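News from the planning bench

It has been a busy February for the Plumdale software group, and a very happy one! The short version is that Skorau, our motion planner, now runs from the same timeline as everything else, and replaying a session no longer means opening three windows and squinting at the clock in each. The long version is below, because Domingo Lagos asked me to write it down properly before we all forget how we got here.

Regular readers will remember the trouble with drift. We record hand motion from the two hand-held grippers, and the tracker works out where each one is from the dotted plates on the sides. The finger opening arrives separately, over the cable, on its own clock. For slow work you would never notice. For anything with a latch or a small drawer, though, the fingers in the log would close a moment before the hand had reached the handle, and the planner learned to grab at air. It was very good at grabbing at air.

Ignacio Ulloa has rewritten the part that joins the two streams. The new code (it lives in Cabral, under the sync folder) looks for short wiggles at the start of each session, matches them between the tracker and the fingers, and then keeps checking as it goes. If the match slips, it marks that stretch of the log and carries on, where the old version simply gave up and threw the whole session away. We ran it over the back catalogue and got 668 usable sessions out of 936, many of which we had written off last year. I did a small dance in the corridor.

The storage box is our favourite test at the moment. It has a tinted, see-through lid with a grid of compartments under it, and a little silvery latch or handle on the front, so it asks a lot of perception before the planner even gets a turn. Shiny edges confuse the depth estimate, and the white board gives back a faint reflection that an earlier model insisted was a second box.

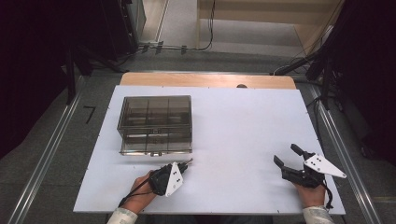
What changed in Skorau

The planner used to treat both hands as one big problem. It now plans each arm on its own and settles the clashes afterwards, which sounds riskier and is in fact much calmer to watch. Planning time for a two-handed move has come down to 100 milliseconds on the bench machine – quick enough that we can replan halfway through a reach.

There is also a proper reason given when a plan fails. You used to get a single number and a shrug. Now you get the joint, the step and the thing it would have hit, in words. Please read them! Domingo spent a good afternoon on the wording.

Still to do

The reflection fix works on the box but has not been tried on glass. Plilen, the log viewer, still gets slow once a file goes past 1,593 steps, and scrolling backwards is worse than scrolling forwards for reasons we have yet to find. If you have a long recording that makes it crawl, send the file name to Ignacio and he will add it to the pile.

The new sync code is on by default from this release. Old logs need converting once, and the command for that is at the top of the Cabral readme.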